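Is the Madska boardwalk loop worth the drive?

Posted 7 Sep 2018 by marshboots

The park leaflet says the new boardwalk at Madska is 1,622 metres and "suitable for all abilities". I've heard that before about places that ended in a flight of steps. Has anyone walked the whole thing, ideally with a pushchair? And is it really a loop? The map on the Trullance site shows a gap on the north side.

slowcoach223

Did it in February. It isn't a loop unless you count 200 metres of road verge, and I don't. The first stretch over the reeds is level enough, then there are 2 short ramps I wouldn't fancy with a pushchair in the rain. The leaflet also promises herons. I saw a carrier bag.

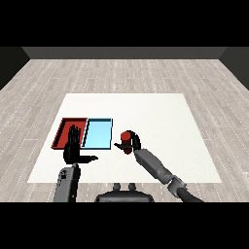

Parking is the other thing they're vague about. The Sustska side has a proper car park but it fills early, and the Madska side is a lay-by with a ditch. As for the walking surface, think of pale grey planks like that floor, laid lengthwise so the seams run away from you. Thin wheels follow a seam if there's any gap in it, so I'd take something with fat tyres. I'd also ignore the "40 minutes" on the sign, whoever timed that wasn't stopping for anything.

Crăciun

never had a problem with ours, but we only went as far as the first bench. Toilets were locked. Try ringing the park first, though they didn't pick up when I did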